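# Rotating Log Files in a Small ASP.NET Core Service

Prosska is a small web service that writes one log file and never closes it. After a few weeks the file is too big to open in an editor. These steps set up rolling files with a size limit and a cap on how many are kept.

The steps assume you have a `Logging` section in `appsettings.json` and can restart the service.

## 1. Move the log folder

Don't write logs under the application folder. A deployment that clears the folder will take the logs with it. Create a separate one and give the service account write access:

```
mkdir /var/log/prosska
chown prosska:prosska /var/log/prosska
chmod 750 /var/log/prosska
```

## 2. Add the settings

The Niter file writer reads its options from its own block:

```json
"Niter": {
 "Path": "/var/log/prosska/app-.log",
 "Interval": "Day",
 "MaxFileSizeMb": 200,
 "KeepFiles": 18
}
```

The date goes in after the hyphen in `Path`. When a file reaches `MaxFileSizeMb` before midnight, a new one is opened with a number on the end.

`KeepFiles` counts files, not days. A busy day can use up several of them.

## 3. Register the writer

In `Program.cs`, add it after the default providers are cleared:

```csharp
.ConfigureLogging((context, logging) =>
{
 logging.ClearProviders();
 logging.AddConsole();
 logging.AddNiter(context.Configuration.GetSection("Niter"));
})
```

Leave the console provider in. If the path is wrong, the error shows up there.

## 4. Test with a small limit

Set `MaxFileSizeMb` to 1, restart, and write 2000 long lines from a test endpoint. List the folder:

```
ls -lh /var/log/prosska
```

If there is still one file and it is over the limit, the settings block was not read. Check the spelling of the section name first. Put the limit back to 200 when you are done.

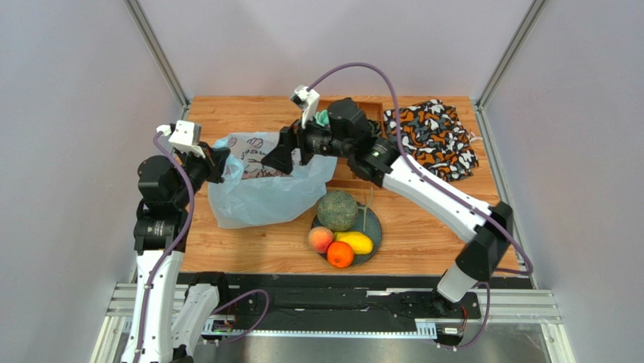
Mirjana Trajkovski wrote that on her server the old files were never deleted, and that the cause was the folder permissions: the service could write to existing files but had no write access to the folder itself. Running the `chown` line from step 1 again fixed it.

## 5. Turn down the noise

Set `Microsoft` to `Warning` under `LogLevel` and keep your own namespace at `Information`. Restart the service and check that request lines from the framework no longer appear in the newest file.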